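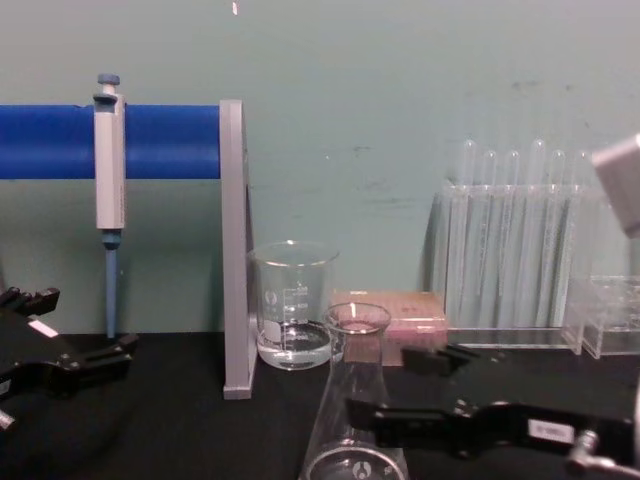 Zulel bench cell: dropped flask and gripper fault FAQ

What happened?
In August the right arm let go of an Erlenmeyer flask during a pouring routine. It fell a short distance, tipped over and broke. No one was inside the marked area. The arms kept going through the rest of the routine until Dima Matar pressed the stop button.

Why did the gripper let go?
The gripper cable had worked its way partly out of its connector. When the wrist turned, the contact dropped for a moment and the gripper restarted. On this firmware a restart opens the fingers.

Why didn't the cell stop by itself?
The controller waits 400 ms before it reports a lost gripper. The restart took 200 ms, so no fault was raised. The log only had a warning, and the warning was not shown on the operator screen.

Has the delay been changed?
Yes. Any loss of signal now pauses both arms and needs a manual reset. Levente Erdős made the change and tested it by pulling the connector at low speed with no glassware on the table.

Will I see more stops than before?
Probably. We had 2 in the first week, both from a connector that was not pushed in all the way. Please don't raise the limit to get rid of them.
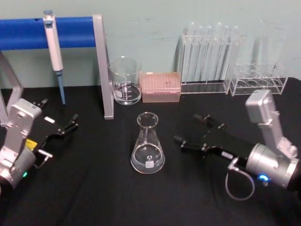
What should I check before a run?
With the arms paused, look at the cable at each wrist. It should hang with enough slack for a full turn and should not catch on the cloth. Push the connector in until it clicks. Then open and close both grippers once from the screen before you put the flask in place.

Can I catch something if it starts to fall?
No. Let it fall and press stop. The fingers can close again without notice after a restart.

How do I clean up broken glass?
Press stop, lock the controller, and use the brush and pan. Don't wipe the cloth with your hand, even with gloves on, because splinters stay in the folds. Shake it out over the glass bin or replace it.

Can I still run liquids?
Water only for now. Isla Mackay will decide about buffers after the new cable clips from Kramer are fitted on both arms.

My screen says "Gripper lost, right." What now?
Leave the pause on and take a picture of the message. Check the connector and reset once. If the message comes back, stop for the day and write to Marit Aasen with the run number.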